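Udavmont Home Help
2 min read

Where to keep a quilted blanket on the bed in warm weather?

My bed has a thin cotton sheet and a heavy quilted blanket. It's too warm to sleep under the blanket now, but the early mornings are still cool and I want it within reach. If I fold it at the foot it ends up on the floor. If I lay it flat the bed looks fine but I have to move it every night. The room is small and the cabinet is full. How do other people do this?

kuvimia49
Fold it in half the long way, then in half again, and lay it down one side of the bed. Put the thick folded edge toward the middle, where you sleep. You can pull one layer over yourself without getting up.

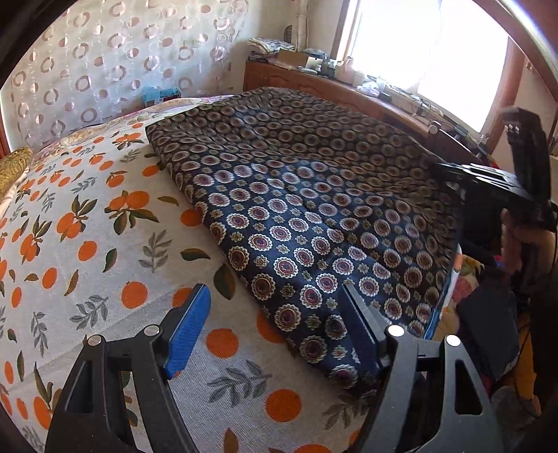 The long fold also keeps its shape better than a square one – a square pile slides as soon as you kick it. If two people share the bed, put it on the side of whoever gets cold first. Shake it out once a week and fold it along a different line, or the filling goes flat at the creases. By August I usually put mine away completely and bring it back when the nights change.

te_moana_90
just buy a lighter one. I got mine at Erkura and use it all year

sheetsandsuch
I agree with the side fold, but only on a wide bed. Mine is 90 cm across and there was no room left for me. I roll the blanket up and keep it against the wall instead. Wash it before you store it, and let it dry all the way through – quilting holds damp longer than you would expect.

Contact | © 2022 Udavmont Home Help | Back to top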